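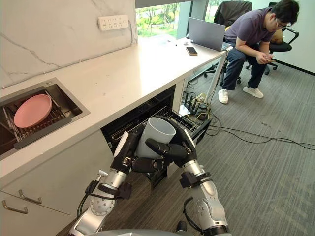 *Posted Monday, May 13, 2024 – by the Madik newsletter desk*

Back from the Brirmont record fair. Train was late, so missed the first hour and most of the cheap seven-inches. Still 30 stalls going when I got in, mostly pop, a bit of soul, one chap with nothing but picture sleeves.

Main reason for going was the talk on band names. Who owns one when the band splits? The speaker used Rorkura as her case – four members, two hit singles, then two line-ups touring the same seaside theatres under the same name. Posters nearly identical. One lot registered the name, the other lot objected, and it dragged on untill December. She had copies of the letters. Very polite, very cross.

The answer in the end was a longer name for one side and smaller lettering for both. Fans went to whichever was nearer.

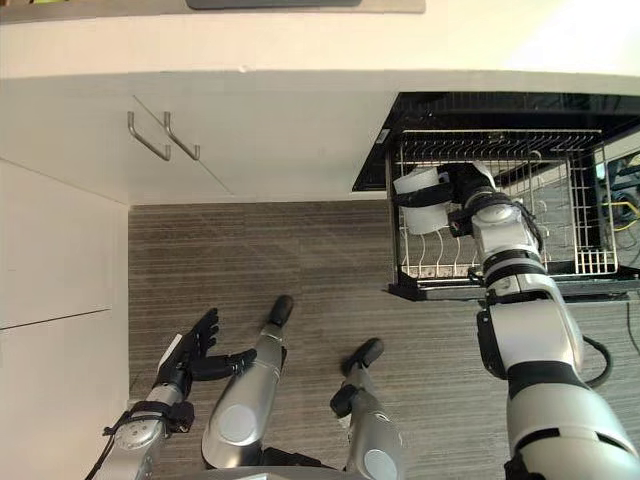
## Upstairs at the Ngau pressing room

Tour was 5 pounds, worth it. Small place, two presses, very loud. They do short runs, 875 copies was the job on when we were there, and the biggest they'll take is 3,000. Reissues mainly. Before anything gets cut they want paperwork showing who holds the recordings and who holds the name, becuase the two are often different people. Had one order sitting on the shelf since before Christmas waiting for a signature from an ex-drummer.

Asked if they ever press for both halves of a split group. Yes, once. Different labels, same week. 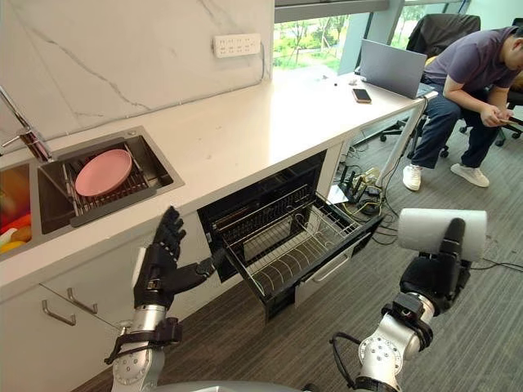 They wouldn't say which group, though the room had its guesses. No sleeves on show from that one either.

Back down for a last dig. Got the second Rorkura single, B-side scratched, and a tour programme from the later line-up with the long name on the front. Paid too much for the programme. Tea had run out by three. Next fair is in December, same hall, doors an hour earlier – will get the first train this time.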